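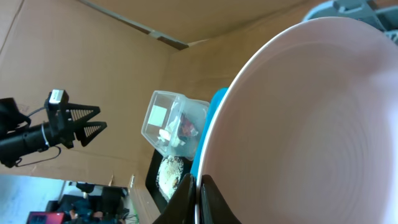
Opening: the plate goes first

Speaker notes, Dagim Moges, Stendotent lunch talks, 18 May 2021. I have 16 minutes and will use them all.

Wait for people to sit down. Start with the plate. Most of us, faced with a table after a takeaway, pick up the smallest thing on it and carry it proudly to the bin. Then we come back for the next smallest. I did this for years and thought of myself as tidy.

Lift the big flat things away first. Plates and bowls go to the sink side, and then you can see what you've got left, usually more than you ordered.

Mention the Skudik survey here if the room looks awake. We asked 57 people who clears up after a shared lunch. Over 12 said "me, always". I have eaten with several of them.

Next part: one container for the rubbish

Pick a single clear container, the biggest, and make it the rubbish one. Tissues, snack wrappers, anything crumpled. Clear plastic is handy for this as you can see what's in there before you tip it out. Forks go missing this way. So did the good teaspoon from the Weldu kitchen, and I still bring it up.
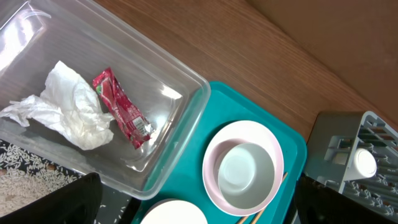 The wrappers come out again at the end and go in the general bin, along with the tissues. The container gets a rinse and goes in with the recycling if your council takes it. Mine does, then sends a leaflet suggesting it would prefer not to.

Slow down here. Somebody will want to talk about black plastic. Say we'll come to it, and then don't.

On tissues: people use one, fold it beautifully and put it back on the table as if it might be wanted later. It won't be. Pause for the guilty laugh. If there isn't one, carry on at the same speed.

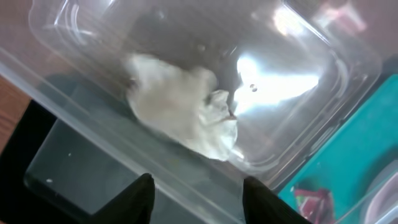

Can a used tissue go in with the paper recycling?
Put it in the general bin, or in the food waste if your council says so. The fibres are too short to be much use to anyone, and there's usually sauce on it.

Leftovers, 3 minutes at most

Rice is where I lose friends. If it has sat out all through lunch and the meeting after it, it goes. I know it cost money. Fitari, where I used to work, had a shelf in the fridge marked "probably fine" - I never saw anything come off it.

Food that is being kept needs its lid shut and a date on it. Keep it well away from whichever container you've given over to rubbish, as at five o'clock they look very much alike. 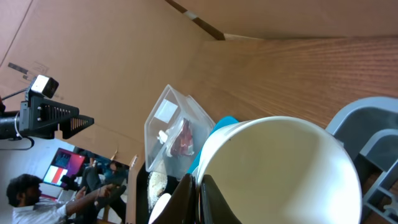

Slide 4. Lidded container and white bowl, with the food still to sort.

Ask for hands up: who would keep it? Let them argue for a bit. Drink some water.

Last bit is wiping down, with a damp cloth, from the far side towards you, crumbs into your hand. Show the movement on the lectern. Check first that my laptop isn't on it.

Hand out the sheet on the way to the door. Take my own lunch box home this time.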